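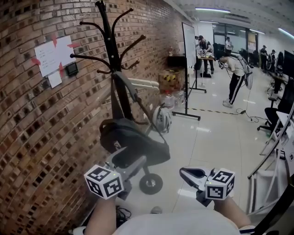

How wide should a marked lane be when people carrying hand-held grippers share a room with desks and walkways?

Wide enough for two people to pass with their elbows out, and measured with the equipment on. For us that came to 215 cm. Shoulder width is the wrong starting point, as a forearm with a gripper on the end of it sweeps a much larger arc than a bare hand does.

I wrote the first version of our floor rules in January and have revised them twice. The current text is two pages. Francine Tremblay reviewed it and removed most of my adjectives.

Floor tape. Yellow and black means a boundary you stop at and look before crossing. Plain colors mean nothing and should not be used on the floor. We had three schemes in use at the Durnach site, and visitors from Utier read all of them wrong. Tape that has lifted at a corner gets replaced the same day.

Cables. A cable attached to a person is treated differently from a cable attached to a desk. The wearer's cable has a fixed length, and the wearer stays inside the radius it allows. Desk cables and power strips go against a wall or under furniture. Where a cable has to cross a walkway, it gets a cover, even for a short session. Slack is gathered before the session starts, and the person gathering it is not the person wearing the headset.

Markers. Fiducial cubes are checked for scuffs and loose faces before each session. A damaged face is reprinted, never touched up with a pen. Chun-hung Fu keeps the print settings, and the printer scaling must be off. A cube printed at 98 percent will still be detected, and every pose that comes out of it will be wrong by an amount that is tedious to find later. We threw out 678 recordings over this.

Posted instructions. One sheet per station, at eye height, with the revision date in the corner. Handwriting is acceptable if it can be read from two meters. Smaller notes may be added below the sheet but expire after a week.

Stopping. Anyone in the room may call a stop. The operator lowers both grippers, stands still, and answers out loud. Removing the headset comes after that.

Still open: whether to log near misses by hand or in the Rosgate tracker. Paper gets filled in more often. The tracker can be searched. I am leaning toward paper with a weekly transfer, and will post the form when Francine has been through it.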